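Narrow-passage clearance (robotics)

Narrow-passage clearance is the minimum gap kept between a mobile manipulator and fixed surfaces such as walls and cabinetry. Under the Brirament guideline, drafted by Mwende Makokha, the robot's centre line is used as the reference and the arms are counted in its overall width. The default margin is 100 mm on each side. Where a smaller margin is needed, travel speed is limited and arm motion is checked against the modelled surfaces first.

Compliance is usually assessed in simulation before any site trial. The Patik test set has 54 household layouts, grouped into 3 classes by gap width. 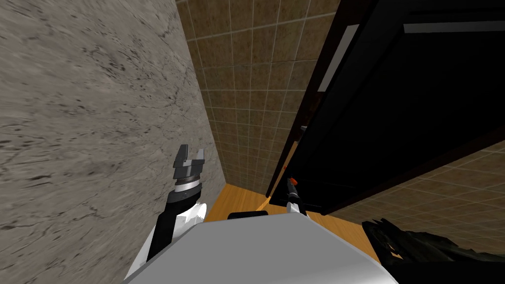
Simulated two-armed robot between a stone wall and a black cabinet.

Last updated: Apr 8, 2025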